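The spare bed corner, mid sort-out

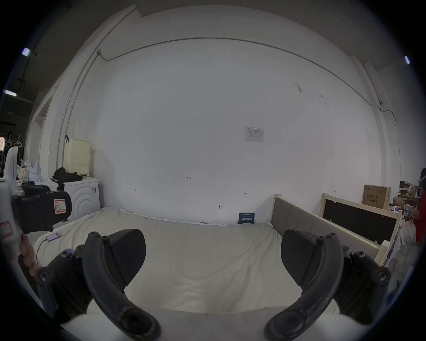 Last changed: 4/16/18

Bedroom and laundry in one! That's the bed as it stands, with the cream sheet all in wrinkles and the phone in its pink case left on charge. I do love a plain sheet, but it shows every crease going.

I've been putting our rooms up on this page since December, one at a time (this is number 11, if you're new), and it's the corner I get asked about most, mainly on account of the washing machine. Yes, it lives in with the bed. It's the white front loader over by the left wall, and the black things piled on top are my next job. They need folding, and I keep finding other things to do – like writing captions.

A few bits people have asked about already:

The headboard. It's the grey padded one with the light wood round it, over on the right. I run the hoover brush along the fabric when I remember and that's all the care it gets. There's another light wooden panel past it with a dark board set in, and I'd like to get the two lined up properly one day.

The wall. White, very white, and due a wash. You can see the scuffs up towards the right, and there's "123" written on it in the middle, which I'm hoping will come off with a damp sponge and a bit of patience. The printed notice stays where it is for now, and so does the little hook.

The pipe. It's the thin grey one along the top that turns down at the left. I was all for painting it white to match, then I went off the idea. Opinions welcome!

The blue sign. Small, dark blue with white Chinese characters, standing at the back of the bed against the wall. I'm fond of it there – it's the only bit of strong colour on that side apart from the phone case.

Next up is the hall cupboard, once I've found the floor of it.

24 shares | 3 comments

Gearóid Moriarty: Leave the pipe grey. I painted ours and it chipped inside 9 weeks.

Tülin Güler: Finally!! Now fold the black pile please.

Clotach: Try a barely damp cloth on the 123 first, and do a test patch.

Contact | © Wirnlow Rooms | Back to top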